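Hebden 家用纺织品洗护标签语料库 说明文件

版本 2，由 Hebden 纺织护理文献室编制并维护

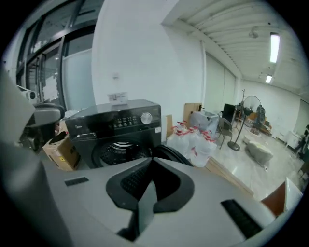
一、概述

Hebden 家用纺织品洗护标签语料库（以下简称“本语料库”）收录缝制于服装、床品及其他家用纺织品上的洗护标签文字，并附人工整理的结构化字段。语料库面向纺织品保护、消费者信息、术语翻译及服装史等方向的研究人员，亦可供图书馆和地方博物馆在编目馆藏纺织品时参考。

本说明文件记载语料库的来源、编制方法、字段定义、已知局限和使用条件。使用者在引用数据之前，应完整阅读第五节与第七节。

编制工作由 Gemma Lightfoot 主持，术语审定由 Chelsea Dunmore 负责。

二、收录范围

第 2 版共收录标签记录 3000 条，其中 1000 条附有经过审定的中文译文。另有 354 条标签因文字磨损严重，仅保留可辨识部分，单独存放于“残缺”子集，不计入上述总数。

收录对象须同时符合下列条件：

标签为缝制、热转印或织入纺织品的永久性标签，吊牌与外包装说明不予收录；
标签上至少有一条洗涤、干燥、熨烫或干洗方面的指示；
标签所附物品为家庭用途，工作制服、医用织物和舞台服装不在范围之内。

标签原文以英文为主，亦有法文、德文、意大利文及多语并列者。多语标签按语种拆分为若干文本段，共用同一记录编号。

三、来源

记录来自三批材料。

第一批为 Brovau 旧衣收藏。该收藏由一家已停业的改衣铺移交，标签大多在改衣时拆下，按物品类别装入信封，信封上的手写注记一并录入“备注”字段。部分信封的注记与标签内容不符，例如注明“羊毛裙”而标签成分为腈纶。遇此情形，两项信息均予保留，以标签为准。

第二批为 Zivon 床品样本册。样本册原为销售人员所用，每页贴有布样与标签各一。由于布样与标签同页，此批记录的纤维成分字段完整程度最高。

第三批为公众征集所得。征集于四月启动，参与者提交标签文字抄录及物品类别，不提交个人信息。抄录文字由两名编制人员分别核读，意见不一致者交术语审定人裁定。

四、字段说明

record_id：记录编号，由来源代码与流水号组成。编号一经分配不再更改，撤回的记录保留空号。

item_type：物品类别。取值为上衣、下装、连身衣物、内衣、针织外衣、床单、被套、毛毯、窗帘、桌布、毛巾及其他。

fibre：纤维成分。按标签所列顺序录入，比例照录。标签未注明比例者，仅录名称，不作推算。

text_raw：标签原文。保留原有的大小写、断行、拼写错误及标点。断行以竖线表示。

text_norm：规范化文本。统一大小写，改正明显的拼写错误，展开缩写。

symbols：护理符号的文字转写。例如“水洗盆，一条下划线”“三角形，打叉”。本字段只描述图形，不解释含义，以免将现行标准套用于年代较早的标签。

wash、dry、iron、dryclean：由编制人员根据文字与符号归纳的四类指示。无指示者留空。留空表示标签未作说明，不表示允许或禁止。

zh：中文译文。仅部分记录具备。

note：备注。包括信封注记、标签破损情况及其他编目信息。

五、编制方法与译文原则

录入采用先抄后核的方式。抄录人员依原件录入 text_raw，核读人员在不参看规范化文本的情况下对照原件。规范化工作在核读完成后进行，所有改动均记入变更日志。

中文译文遵循以下原则。

其一，译文以准确传达操作要求为先，不追求与中文商品标签现行措辞完全一致。原文为建议语气者，译文不得改为强制语气。“Best dry cleaned”译为“宜干洗”，不译为“只可干洗”；“Dry clean only”方译为“只可干洗”。

其二，“gentle cycle”“delicate cycle”与“wool cycle”分别译为“轻柔程序”“精细程序”与“羊毛程序”。不同厂商洗衣机的程序名称与实际转速、水位并无统一对应关系，译文不作归并。

其三，“cool”“warm”“hot”等温度用语，原文未注明度数者，译文亦不补入度数。分别译为“凉水”“温水”“热水”。

其四，“wash separately”与“wash with like colours”须区别处理，前者译为“单独洗涤”，后者译为“与同类颜色衣物同洗”。第 1 版曾有将后者误译为“分开洗涤”的情况，第 2 版已予更正。

其五，标签中的宣传用语，如“easy care”“miracle fabric”，照字面译出，不加评述。

六、记录示例

record_id：BR-0117
item_type：针织外衣
fibre：羊毛，锦纶
text_raw：HAND WASH COOL | DO NOT WRING | DRY FLAT AWAY FROM HEAT
text_norm：Hand wash cool. Do not wring. Dry flat away from heat.
symbols：无
wash：手洗，凉水
dry：平摊晾干，远离热源，不可拧绞
iron：留空
dryclean：留空
zh：凉水手洗。不可拧绞。平摊晾干，远离热源。
note：信封注记“灰色开衫，袖口已改短”。

七、已知局限

本语料库并非抽样调查的结果，不能据以推断某一时期洗护标签的总体面貌。改衣铺移交的材料偏重外衣与裙装，内衣极少。床品记录集中于一种样本册，措辞重复程度较高，进行词频统计时应按来源分别计算。

多数标签没有生产日期。编制人员未根据字体、商标或纤维名称推定年代，使用者如自行推定，应在成果中注明依据。

公众征集部分仅有文字抄录，编制人员未能查验原件。此类记录的断行与大小写可能与原标签有出入。

标签指示反映生产者当时的意见。文献室不就任何具体物品的洗涤方法提供建议。馆藏纺织品的清洁应由具备资质的纺织品保护人员判断。

八、文件结构

labels_main：主表，每行一条记录。
labels_partial：残缺子集，字段与主表相同。
terms_zh：中英术语对照表，附审定意见。
changes：变更日志。

各表均为 UTF-8 编码的制表符分隔文本，首行为字段名。使用电子表格软件打开时，请将 record_id 一列设为文本格式。

九、使用条件与引用

本语料库可供非商业性研究与教学使用。再发布时须保留本说明文件，并注明所用版本。标签中出现的商标归各自权利人所有，收录不构成任何认可或推荐。

引用格式如下：

Lightfoot, G. 与 Dunmore, C. 编，《Hebden 家用纺织品洗护标签语料库》，第 2 版，Hebden 纺织护理文献室。

十、第 2 版变更摘要

新增 Zivon 床品样本册全部记录。
新增 symbols 字段，原并入 note 的符号转写已迁出。
更正“与同类颜色衣物同洗”一类译文。
将“毛毯”与“被套”由同一类别拆分为两类。
撤回重复记录若干，编号见变更日志。

十一、勘误与联系

发现抄录或译文错误者，可向文献室提交勘误，来函请注明记录编号、字段名称及建议文字。涉及译文的意见由 Chelsea Dunmore 处理，其他事项由 Gemma Lightfoot 处理。经采纳的勘误将载入下一版变更日志，提交人可选择署名或匿名。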